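Plivum Community Help
Home > Tools and Supplies > Cutting and Blades

What is the right way to carry snap-off knives in a cloth bag? 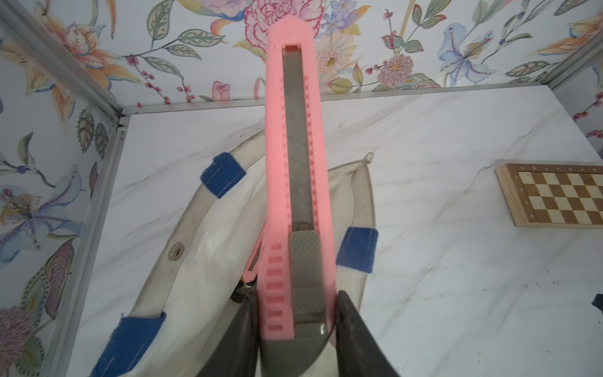

Pink snap-off knife and the cloth bag with the taped handles

Posted by Morsy, Apr 14, 2024
Viewed 1,713 times

I pack a bag of tools for a sewing and paper crafts group that meets in a different place each month. Until now everything sharp went in a hard plastic toolbox, but the box is heavy and I have stairs at both ends. I want to switch to a white cloth tote for the light stuff. It has two handles and a metal snap.

The knives are the cheap pink kind with a clear-ish plastic body, a gray slider with a diamond grip on it, and a blade you break off in segments. You can see the blade through the plastic, which I like, because I can tell if it is pulled in before I pick it up.

My worries are these. The slider has no lock that I can find. It stays put by friction and a little click. In February I pulled a different knife out of a coat pocket and the blade had crept forward one segment. It didn't cut me but it did cut the pocket lining. I don't want that to happen with a bag that other people reach into.

Also, is it worth taping the sliders down? I have a roll of dark blue tape, the same color as what is on the bag handles, and it peels off cloth fine. I don't know how it does on plastic.

Last thing, does anyone throw these away when the blade is used up, or do you buy refills? The pack I got did not say what size blade it takes.

Stepan Melnychuk
Member, 1,196 posts

Don't carry them loose in the tote. Cloth is no protection from a snap-off blade, and the tip of the body is open, so anything that pushes the slider puts the blade straight out through the front. A closed snap on the bag keeps things from falling out. It does nothing about the point.

What I do:

Get a hard case for the knives only. A glasses case works, and so does a toothbrush travel tube if the knife is narrow enough. Measure the knife first, including the end cap. Put the case in the tote and lay it flat at the bottom, under the paper and fabric.

Before the knife goes in the case, pull the slider all the way down until it stops. Hold the knife point up and look through the plastic. The top segment should be well below the nose. If the plastic is scratched and you can't see, look in at the tip from the side, not straight on.

Tape is fine as a second measure. Wrap it once around the whole body, over the slider, and fold the last bit of tape under so there is a tab to pull. Most tape leaves some glue behind on plastic if it stays on for months. Rubbing alcohol on a rag takes it off, but try a small spot first, as some clear plastics go cloudy. If glue gets into the grip pattern on the slider, use an old toothbrush.

A rubber band does the same job with no glue, but they dry out and snap, so check it each time.

On refills: the two common widths are 9 mm and 18 mm. Slide the blade out and measure across it with a ruler. Small knives are nearly always 9 mm. On many of them the end cap pulls off and the slider comes out the back with the blade on it. Some of the cheap ones are closed up for good and have to be replaced. If the cap won't move with a firm pull, don't force it with pliers while the blade is in there.

Ploreleo
Member, 200 posts

just get ones with a locking wheel. i gave up on the click kind

Skorkura
Member, 312 posts

I agree with the hard case. A few things to add for a group bag.

Write the number of knives on a card and keep it in the case, then check against it when you pack up. Ours kept getting left under paper scraps.

For the snapped-off pieces, bring a small tin with a lid and tape the lid shut when it is full. Don't drop them in the trash at the place you are visiting. Ask your local waste service what they want done with the tin, the rules vary.

If you are cutting felt or more than a few sheets of paper, extend only one or two segments. People push the whole blade out and then it bends and breaks where you don't want it to.

I would not put anything sharp in the same bag as the snacks, either. We did that once and someone went looking for crackers.

Morsy

Thanks. I tried a glasses case and one knife fits with the cap on, two if I turn the second one around. The blade measured 9 mm. I have not gotten the end cap off yet. Going to use tape for now and look at the locking kind when these run out.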